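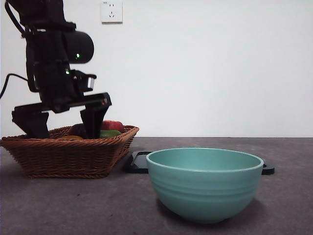
The arm at the fruit basket, Ondercombe open day

Kitchen Counter Tips from a Robot Open Day

I went to the open day at the Ondercombe workshop in Clekness mostly to see the robot arms. I came home and rearranged my counter. The people who run the arms spend a lot of time thinking about where a basket should sit, how far away the bowl should be, and what happens when a piece of fruit rolls. Those are kitchen questions too, and I had never given them much thought.

The demonstration I stayed longest at was a plain one. A basket of fruit, a bowl, a tray, and an arm with a two-finger gripper to do the moving. Visitors stood behind a strip of tape and could ask whatever they liked between runs. Doors opened at 2 and I was there until they started putting the chairs away.

What follows is what I wrote down, sorted into some kind of order, with what I have tried at home since.

Put the bowl where your hand already goes

The first thing the operator told us was that most of the setup time goes into placement. If the basket is too far off, the arm has to stretch, and a stretched arm is less steady. If it is too close, the arm has to fold up on itself to get over the rim. There is a comfortable middle distance, and they keep everything they can inside it.

People are the same. Stand at your counter, let your elbows hang at your sides, and bring your hands up in front of you. The area your hands cover without leaning is where the work should happen. On my counter that patch was taken up by a toaster and a stack of mail, and I was chopping onions off to one side of it.

I measured mine. It runs 16 inches back from the edge, and past that I have to lean. The toaster now lives behind that line and the cutting board in front of it. The mail went to the hall.

If two people of different heights use the kitchen, set it up for whoever does the most chopping. The other one will manage.

Work in one direction

At the demonstration the fruit started in the basket and was supposed to finish in the bowl. Nothing else was going on in between. I asked whether the arm could do it the other way around and was told yes, but they pick one direction for a session and stick with it, so that there is never any question about which things are done.

Try it the next time you have a bag of potatoes to peel. Unpeeled on one side, peeled on the other, peelings in front. Left to right suits me, and I am right-handed; my sister does it the opposite way and is faster than I am. Once you choose a side, don't switch halfway through. I used to drop peeled potatoes back wherever there was space and then pick through the pile looking for the ones I'd missed.

The same goes for washing up by hand. Dirty dishes should not be stacked on the drainer side, even for a minute.

Choose a basket with a low rim

A tall basket looks nice and holds a lot, but you have to reach down into it, and your hand blocks your view of what you're reaching for. The operators at Ondercombe talked about this a good deal. An arm coming down from above needs clear space on both sides of the thing it wants to pick up, and a high rim takes that space away. So does crowding.

At home, a shallow basket means the fruit sits in one layer and you can see what you have. The lemon that used to go soft at the bottom of my old basket can't hide anymore. Buy less fruit at a time if it won't fit in one layer. I shop twice a week now and throw out less.

If you already own a deep basket and like it, fold a dish towel and lay it in the bottom to raise everything up. Wash the towel when you wash your others.

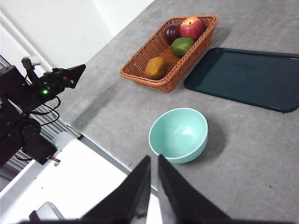
Spacing matters inside the basket as well. Leave a gap wherever you can get your fingers in. Pears and plums bruise where they press on each other, and the bruise usually shows up on the side you aren't looking at. Put the firm things at one end and the soft things at the other, and turn the soft ones over when you walk past.

Looking after a woven basket

Woven baskets snag. A loose end will catch a dishcloth, a sleeve or the skin of a ripe plum. When you find one, trim it with nail scissors as close as you can get, then rub the spot lightly with a scrap of 400-grit sandpaper. Go along the strand, never across it. Wipe off the dust with a barely damp cloth and let the basket air out before you put food back in it.

Crumbs and bits of stem collect in the weave. An old, clean toothbrush gets most of them. Turn the basket over and tap the bottom over the sink first, or you'll only be brushing them in deeper. Don't soak it. I soaked one once and it dried with a twist that never came out, and it has rocked on the counter ever since.

Use a bowl that stays put

I asked what happens when the gripper bumps the bowl. The answer was that the bowl moves, and then the next drop is off by however far it moved. A person would see that and adjust. Depending on how it has been set up, the arm may not.

You can adjust, of course, but it is still annoying to chase a mixing bowl around the counter with a whisk in one hand. Three fixes, cheapest first:

Wring out a damp dishcloth, twist it into a rope, make a ring of it and set the bowl inside.

Cut a square of rubbery shelf liner a little smaller than the base. Rinse it when it stops gripping; it's usually flour or grease on the surface.

Buy a heavier bowl. Look in thrift stores before you buy new.

A fairly deep bowl is also kinder to what you drop in it. On a flat dish a lime goes straight off the side. A bowl with steep walls catches it, though you should still set fruit down and let go late. That was another thing they said at the demonstration: the arm is told to open its fingers low. I have been letting go of apples from much too high all my life.

Pick up each thing in its own way

The operator was asked which fruit gives them the most trouble. Long, slightly lopsided ones, she said. Round fruit can be gripped from any side. Something longer than it is wide has to be gripped across the narrow way, and the arm has to turn its wrist before it goes down.

I mention it for the sake of anyone who picks up food with tongs. Hold long items across the middle and line up the tongs before you reach into the pan. Croquettes, small potatoes and sausages all turn and slip if you grab them by the ends. Squeeze only as hard as you need to. If the crumb coating is coming off, you are squeezing too hard or you are turning them too early.

For people with sore hands, tongs with silicone tips are worth having. They need less pressure than bare metal ones. I tried a pair belonging to a neighbor before I bought my own, and I'd suggest doing that, as the spring in some of them is stiff.

Clear the counter before you start

Between runs, everything that wasn't part of the task came off the work surface. They do it every time. One of the crew said that half of what goes wrong in a run can be put down to something left lying where it shouldn't be — a pen, a roll of tape, somebody's phone.

I keep a tray at the end of the counter now. Anything I don't need for what I'm making goes on the tray, and the tray goes on top of the fridge. When I've finished cooking I bring it down and put things away properly, or I don't, and they wait there until the weekend. Either way they are not under my elbow.

Keep one tray empty as well. It gives you somewhere to put the thing that comes out of the oven before you were ready for it.

Light from the side

Ask yourself where your own shadow falls when you're chopping. If the only light is on the ceiling behind you, it falls right on the board. The Ondercombe people had strong views about lighting and so does anyone who sews. A small lamp to one side, on the opposite side from your knife hand, makes a big difference for very little money. Keep the cord away from the sink.

Where things stand at my place

I have kept to the 16-inch rule and the one-direction rule. The low basket I like very much. The lamp I keep moving, and I haven't found the right spot for it.

As for having an arm in my own kitchen, I asked, and the answer was a polite laugh. The setup I saw is for teaching and testing. Montoya, the firm that shares the building, is working on something called Nimlow for people who have trouble lifting, and they hope to show it at the next open day in November. I'll go if the weather lets me. Wear flat shoes; the floor is concrete and there are not many chairs.

Posted 28 Mar 2021

Comments 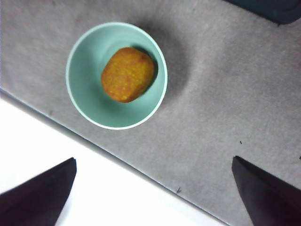 Ekaette Ajayi: I was at the same open day, toward the end of the afternoon, and came away with the opposite idea about speed. I had expected the arm to be quick. It was very slow, and I stood there wanting to reach over and do it myself. But I've been slowing down with the tongs since then and I drop less on the stove. On the damp cloth under the bowl, I use a wide rubber band from a bunch of broccoli, stretched around the base. It works on small bowls. On a big one it just pops off. Did you find out if you have to book for November, or can you turn up like last time?

Reply from the author: You can turn up, as far as I know. I'll add a line to the page if I hear anything different. I hadn't thought of the broccoli bands and I have a drawer full of them, so I'll try one this week on the bowl I use for eggs.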